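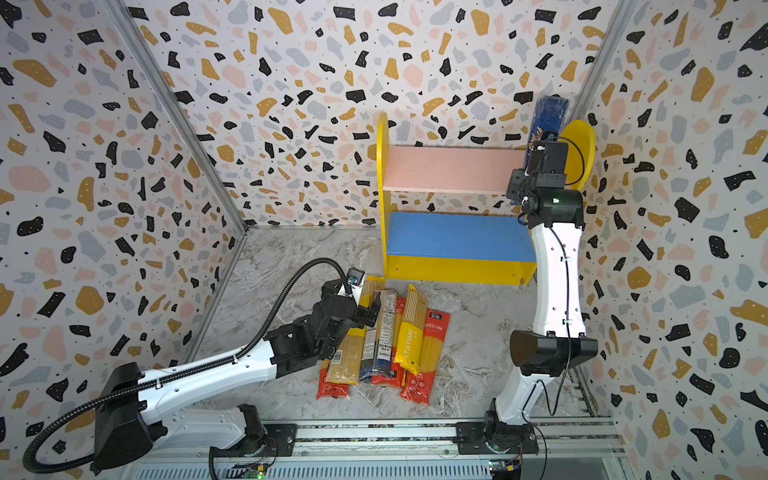
Ayane Higuchi

Home Visits Reviews Suppliers Archive Contact

I spent a day at Morikawa's site in Prernbridge on March 4, 2019. They sell a two-arm shelf stocking kit called Sostel, and our group of small grocers has been asked whether we want one on trial. I had seen the brochure in February and wanted to look at the thing itself before I answered.

Prernbridge is a business park with poor signs. The building is number 2621, past the tire warehouse, and visitors sign in at the side door. I was given a badge, a coffee and a seat next to the test cell.

The kit is two white and black arms with two-finger grippers, mounted on one aluminum rail. Morikawa sells it with the rail, both arms, the control boards and a year of support. The walls and floor of the cell are not included. The boards and wiring sit out in the open along the rail, and I asked if that was how it would ship. The answer was that covers are an extra. I think they should be standard for anyone who plans to put this near a stockroom door.

The job on the day was spaghetti. Packages lay on the floor of the cell in front of a small children's shelf, yellow at the sides with a pink board over a blue one. The right arm had a dark blue package upright beside the shelf when I took my first notes, with the left arm over the pile.

Long pasta is a fair test for a shop like ours. The bags are long, they come in different wrappers, and they get shoved in at all angles by customers. I was told the trial plan calls for 50 picks per product, and that we could send our own products in a box ahead of time.

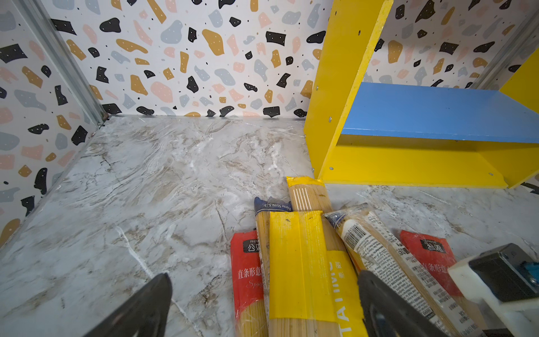

3 min read

The camera at the gripper looks down between the two fingers, so you get the packages and the lower part of the shelf in one view. Two of the bags were the same red brand and the others were all different. They overlapped, with the clear wrap and the printed labels mixed together. That is close to what our returns cart looks like at closing.

I had three questions on my list. The first was floor space, and the rail will fit in our back room if we move the bread racks. The second was training. Morikawa offers 10 hours, split over several visits, and extra hours are billed. The third was who to call when an arm stops, and I didn't get a clear answer. Support is handled by a partner firm, Monora, and nobody from Monora was on site. I have asked for their response times in writing.

The trial agreement is short and I brought a copy back. Shipping is paid by the customer both ways, and that should be talked over before we sign. I would also want the covers thrown in. If we go ahead, I suggest we send pasta, rice and the flat boxes of crackers.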